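White Canvas Season

I bought my first white canvas sneakers in April, and by August 2026 I'd talked half my street into a pair! They go with everything, and they clean up so easily. Pull the laces first, always, and wash them on their own in warm water with a little soap - the tongue is so much easier to scrub that way.

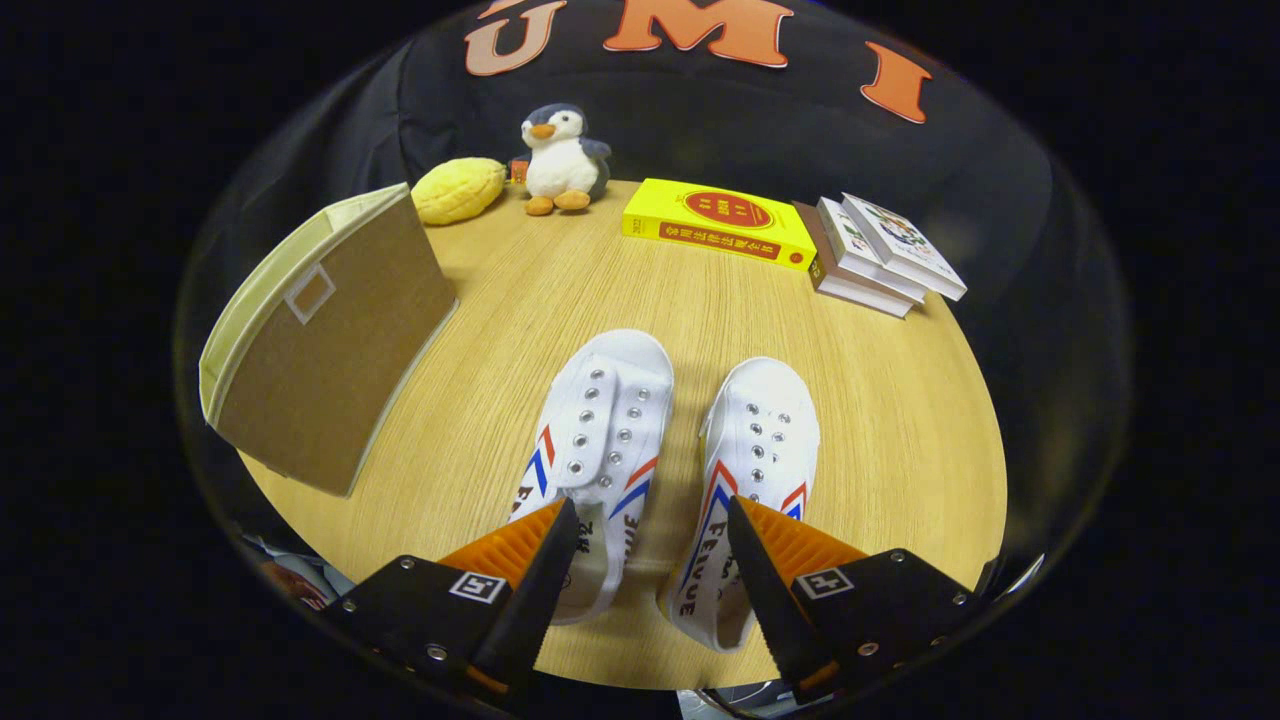 Then comes the fun part, picking new laces. I love red with those Feiyue chevrons, but plain white is hard to beat.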